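Kitinitz library starts a shelf for lost glasses cases

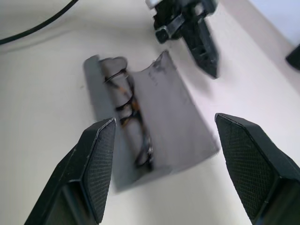

The library in Kitinitz has opened a lost property table for glasses and glasses cases, after the drawer behind the front desk became too full to close. The table stands next to the newspaper corner and can be visited in all opening hours until the end of January.

In the drawer there were 40 cases when the staff emptied it on Wednesday. Of these, 19 had glasses inside. The others were empty, and it is not easy to find the owner of an empty case, says librarian Bent Grímsdóttir.

"A pair of glasses people miss the same evening," she says. "The case they miss maybe a month later, and then they don't remember if it was the library, the bus or the dentist."

Most of the cases are soft pouches in grey or black, and many have no name and no shop label. They were left on reading tables, in the toilets and between the pages of the large atlases. One of them came back in the returns box together with three cookery books.

Visitors who think that they recognise a case are asked to tell the desk one thing about it before they take it home. It can be a stain, a loose thread or a cleaning cloth with a certain pattern. For glasses with lenses, the staff will also ask for the shape of the frame.

On the first day nine cases were collected. Jouko Pesonen, a retired bus driver from the Drindell side of the river, found his own after only a few minutes. He had been keeping his reading glasses in a sock since the autumn.

"I bought a hard case also, but it does not fit in the shirt pocket," he says. "The soft one is old and it has some marks, but I know where it goes."

He had one suggestion for the library — a small pen on a string beside the table, so that people can write their telephone number inside the case before they leave. The pen is now there.

The optician Lollis on Market Street will clean the glasses which are still on the table at the end of the month. After this they go to a collection for used glasses, which the shop already has by its door. Soft cases in good condition can go the same way. Those that are too worn will be thrown away.

Cases found in the reading room from now on will be kept for three months, in a box with the month written on the lid. The drawer will be used for library cards and keys.

The library asks also for the owner of a pair of child's glasses, left in the picture book room after the story hour with Tannous puppet theatre. They are kept at the desk and not on the table. Parents can ask there or telephone the library in the morning, before ten o'clock.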